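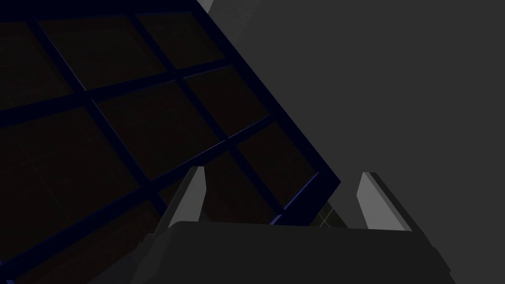
Section 3: Getting Your Zirkier Shelf Clock Settled and Running

Print this page | E-mail this page

Welcome back! If you've come straight from Section 2, your clock is out of its carton, the packing foam is off the movement, and you have the pendulum, the key and the little envelope of spare felt pads laid out on a towel somewhere. If you haven't got all of those yet, please do stop and go back, as the steps below go much more smoothly with everything within reach (and the pendulum does love to hide in the bottom flap of the carton).

Choosing a spot

A mechanical clock is happiest on a firm, level surface, away from radiators and out of direct sun. A mantel over a working fireplace looks lovely but dries out the oil, so a bookcase or sideboard is the kinder choice. Leave 3 inches behind the case so that you can open the back door without dragging the clock forward each time.

Give some thought to the doors in the room as well. One that swings wide can bring a draft straight across the pendulum, and one that slams will jolt the shelf. Stand the clock well to the side of the doorway, and against an inside wall if you have one to spare.

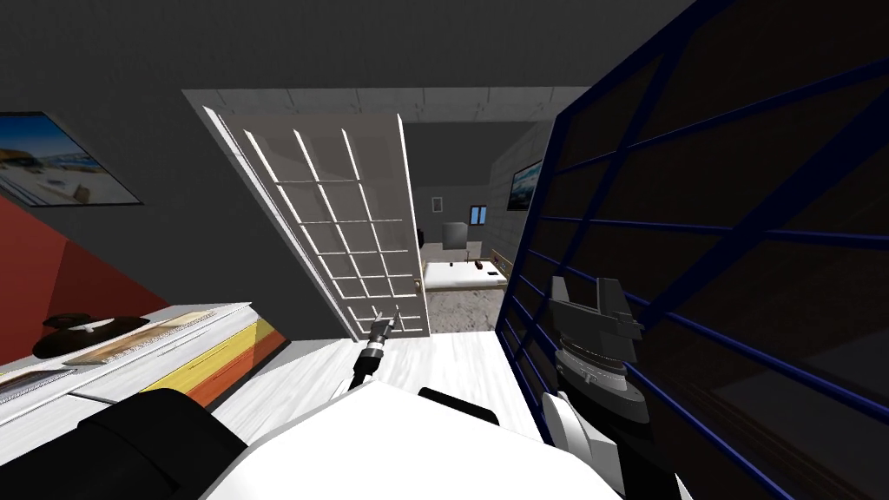
Fig. 3-1. Open interior door.

Hanging the pendulum

1. Open the back door of the case and find the thin steel strip (the suspension spring) hanging from its post.

2. Hold the pendulum by the rod and slip its hook over the pin at the bottom of the spring. It should drop into place with no force at all.

3. Let go gently and look in from the side. The rod should hang clear of the back plate.

CAUTION: Never carry the clock with the pendulum attached, even across the room. A bent suspension spring is our most common repair, and it isn't covered by the Bronditz warranty.

Winding

4. Fit the key on the right-hand square and turn it clockwise in slow half turns until you feel it come up firm. Then do the same on the left-hand square, which winds the strike.

5. Hold on to the key between turns and let it settle back against the click before you change your grip.

Note: The Adetti model has a single winding square, so Adetti owners can skip the second half of step 4 and make themselves a cup of coffee.

Setting the beat

6. Push the pendulum a little to one side, release it, and listen. You want an even tick and tock, like someone strolling. If it sounds more like a limp, slip a felt pad under one end of the case and listen again. Try the other end if the limp gets worse.

7. Leave the clock alone for 10 minutes. If it's still going, it's in beat, and you can close the back door.

Setting the time

8. Move the minute hand forward only, pausing at each hour to let the strike finish. It takes patience if you're starting at 4:00 and it's already 3:30, but please don't hurry it!

Note: Our bench man, Matúš Vlček, suggests leaving the rating nut alone for the first week while the oil spreads. For replacement springs, ask for part 414 (Zirkier and Pillay) or part 79 (Adetti).

Regulating the clock is covered in Section 4.

Print this page | E-mail this page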